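Gruvness Adik Portfolio Box

For printmakers, photographers and anyone whose flat work has to travel to a show and come home again

Item 393
Made by Gruvness
Cloth-covered board, drop-front, with cotton ties

We've been using the Adik in our own studio since last November and it has quietly taken over the whole back wall. Prints go in, the front drops flat, and you can slide a sheet out without bending a corner or lifting the stack on top of it. If you've ever dug through a flat file with a gallery person waiting at the door, you'll know how nice that is!

The box comes from a small bindery in Borkden, where Eugeniusz Lis has been making cases for artists' books for years. He built the first Adik for a friend's set of etchings (a big, heavy set on thick rag paper) and then kept changing the hinge until it stopped creasing at the fold. The one we sell has the fourth version of that hinge. It opens all the way to the table and stays there.

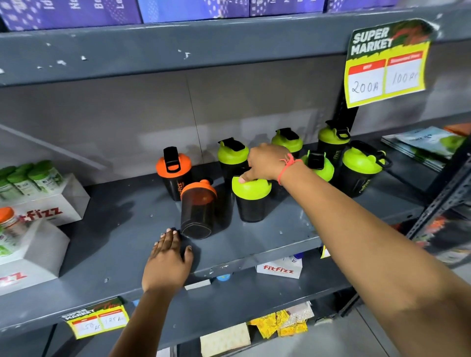

Shaker bottles with orange and lime-green lids.

Inside and out

The covering is a plain bookcloth in charcoal, rust or undyed. The charcoal hides fingerprints best. The rust is our favorite, and it looks wonderful next to cream paper. All three are lined with an unbuffered, acid-free paper, so you can store photographs in them as well as works on paper. The ties are sewn through the board and then glued down under the lining, and we haven't had one pull loose yet.

There's a label window on the short side and another on the front. Blank cards are included. Soft pencil works well on them, and you can flip a card over when the contents change.

Size and load

Inside length: 800 mm
Inside width: 600 mm
Inside depth: 45 mm
Board: 3 mm
Closure: two pairs of cotton ties
Colors: charcoal, rust, undyed

The Adik holds a full edition of medium prints with tissue between the sheets. Trilok Kaushik, who prints large woodcuts and frames almost none of them, keeps his stacked four high on open shelving. That's as high as we'd go with full boxes. Store them flat, please, even when they're half empty.

The long version

If your sheets are bigger, ask for the Dubey. It's the same build with an inside length of 1000 mm, plus a second pair of ties on each short side and a webbing handle. It's a lot of box! Two people can carry a full one up a flight of stairs with no trouble, but one person will wish they'd brought a friend. The Dubey is item 921 and is made to order in the same three cloths.

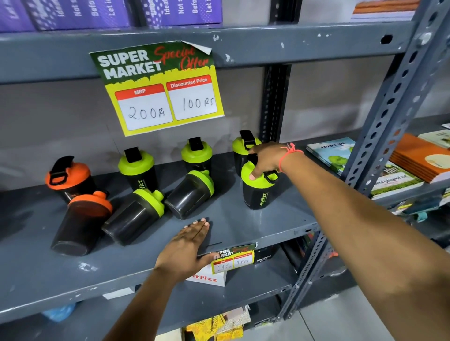 Care

Brush the cloth with a soft, dry brush. A slightly damp sponge will lift most marks from the charcoal, but test a corner first on the rust and undyed boxes. Leave the front open for a day when the box is new so the glue can finish airing out. If a tie wears through after long use, write to us and we'll send a new pair with a needle and a short sheet on how to sew it in.

Extras that fit

Interleaving tissue, cut to size for either box
Spare label cards
Inner folder with four flaps, for loose or fragile sheets (Adik only)
Padded outer bag with shoulder strap (Adik only)

Ordering

The Adik ships flat-packed inside a double carton, fully assembled, with corner guards. Cloth colors can vary a little between rolls, so if you want a matching set, order the boxes together and mention it in the notes. We're happy to cut a swatch of any of the three and mail it to you before you decide.

Page updated 4/11/21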